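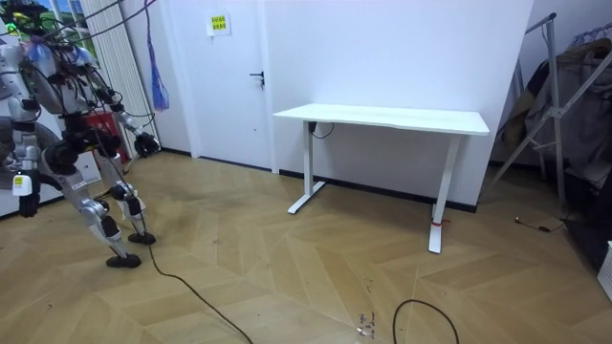 # Cable and floor tips from a walking robot build

2023-09-08

I've been meaning to write these up since February, when Kristof Kuipers and I started getting our two-legged machine to walk indoors. We call it Putach, for reasons neither of us can now remember. Most of what follows has little to do with clever software. It's tape, string, sweeping up and where to put your coat, and plenty of it would do just as well for a sewing room or a bike shed.

## Keep the tether up, and then keep it up some more

Anything that moves and is plugged in wants its cables coming from above. We have a bundle going up from the head and upper body, and I leave a good droop in it so a step forward doesn't tug. Too much droop and it wraps itself round the neck like a scarf. My rule is to walk the robot by hand to the far end of its patch, add a forearm's length of slack, and tie off there.

Use hook-and-loop ties. I know cable ties are cheaper, but you'll be undoing that bundle every other evening and sooner or later you'll nick something with the snips. I did! It was the ankle sensor lead, and it took me a whole evening to find the break.

## The long floor cable

A cable on the floor should leave from behind the machine and go off to one side, never across the front. Before each run I walk it back by hand and lay it in one big lazy curve. If it keeps springing into loops it was coiled badly, so warm it gently with a hairdryer (low setting, power off at both ends, please) and hang it over a door overnight.

Black cable on a pale wooden floor is easy to spot in daylight and surprisingly easy to trip over by nine in the evening. A flag of bright tape every metre helps no end. Kristof says it looks like bunting. He's welcome to trip.

## Sweep first, every time

Small hard bits are the enemy of a wooden floor. A foot that comes down on a stray connector will press it into the board, and the mark doesn't come out. I keep a soft broom by the door and go over the walking area before switching on, then again afterwards with a magnet in an old sock for the screws. Turn the sock inside out over the tin and they all drop off, lovely.

For scuffs, try these in order:

1. A dry pencil rubber, rubbed along the grain.
2. A barely damp cloth with one drop of washing-up liquid.
3. A tiny bit of the floor maker's own cleaner, tested in a corner.

I tried a tin of Ziltilent on ours, on Timo Hinrichs's advice, and it lifted the scuffs nicely but left a shiny patch you could see from the hall. On a herringbone floor every block catches the light its own way, so a shiny patch shows twice as much. I wouldn't bother again.

## Stickier feet, cheaply

We started with plain rubber soles cut from a mat, and they were fine for standing. Pushing off from the toe is another matter — that's where it slid. What worked for us was wiping the soles with a cloth dampened in white vinegar, letting them dry fully, and roughing them up with 400 grit paper. Do it again whenever dust builds up. Don't be tempted by spray adhesive, it comes off on the floor and you're back to the pencil rubber.

## Tag things while you still remember

Tie-on tags are brilliant. I write what the part is and which way round it goes, and I hang the tag where I'll see it when I'm half asleep. Biro fades, pencil doesn't. Parcel labels with a reinforced hole last longest, and a strip of clear tape over the writing keeps greasy thumbs off it.

For spares I number the bags and keep the list in a school exercise book. Timo has his on a spreadsheet with 1,256 lines in it, and he still rings me to ask where the M3 washers are.

## Knees and wires

Any wire that passes a joint needs to be measured with the joint fully bent *and* fully straight. Measure once at each end of the movement and cut to the longer one, plus a thumb's width. Fix it above and below the joint and leave the middle alone. If you fix it in the middle too, it'll chafe through at exactly that spot.

## The desk and the coats

Clear the desk before a run. If the machine grabs or stumbles, the last thing you want is a mug of tea going over. A height-adjustable one is handy (ours came second-hand from Lambrechts) as you can wind it right up for soldering. Tie a bit of bright cloth round the leg nearest the walking area, low down, and you'll stop stubbing your toes on it.

Coats go on a rack well out of arm's reach. A gripper with proper fingers will take hold of a sleeve and hang on, and you won't enjoy peeling it off. Check the rack for wobble too: put the heaviest coats over the middle and tighten the joints with a hex key every month or so.

## Still to sort out

The shoulder bundles want tidying, and I'd like a proper overhead rail. The folk at the Lirkwood workshop have one made from curtain track that they've offered to let me measure. If anyone has used curtain track for anything heavier than curtains, do drop me a line, I'd love to know which brackets you used.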